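Jan 25, 2023

Spent most of the day on the equipment budget. Shamim Rizvi wants one list by the end of the week with what we need now and what can wait until August. I started with the hands, because they cost the most and everything else depends on them.

We had the basket out on the gray table again and the garden room backdrop up. I kept my notebook open and wrote down what we would have to buy to set up a second table like this one.

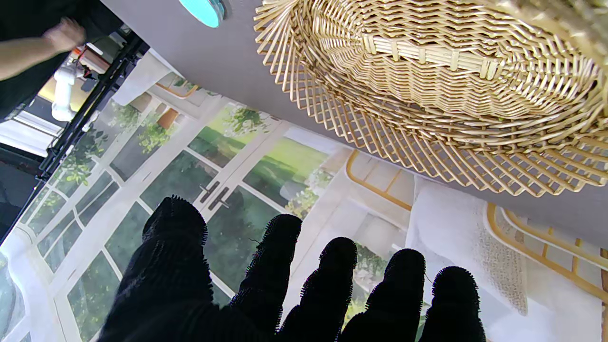 Black hand, wicker basket, garden doors behind.

The quote from Erka came in before lunch. They want a deposit of 30 percent and delivery is up to 24 weeks, so if we order late we lose the summer. Camenzind is faster but charges separately for the mounting parts and the cables. I asked them for one total price and haven't heard back. Shamim thinks we should order 2 hands from the same firm so the spares match. I agree, but it makes the first payment bigger than I had planned.

The backdrop is cheap next to all that. Grunham prints them and can do another room in the same size for 300 dollars. I put one down. The baskets I'll get from a regular store - no reason to go through a supplier for those.

We went through the positions with the hand below the basket in the afternoon. I wrote "wrist camera, one per hand" on the list and underlined it. I had left it off the first draft completely.
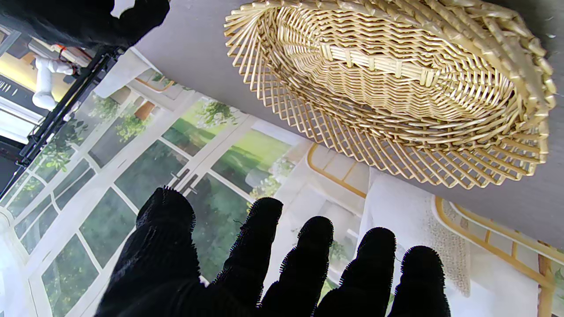 ## Still to do

- Call Camenzind about the total price.
- Ask Erka if the deposit can be split over two months.
- Get the outside measurements of the table frame. I only have the top written down.
- Find out what a service visit from Drurkumell costs if we drop the yearly contract. The contract is the line Shamim will ask about first.
- Move the second computer to the August list. The old one can do another half year.

Home late. I left the draft on Shamim's desk with the two hand quotes clipped to it.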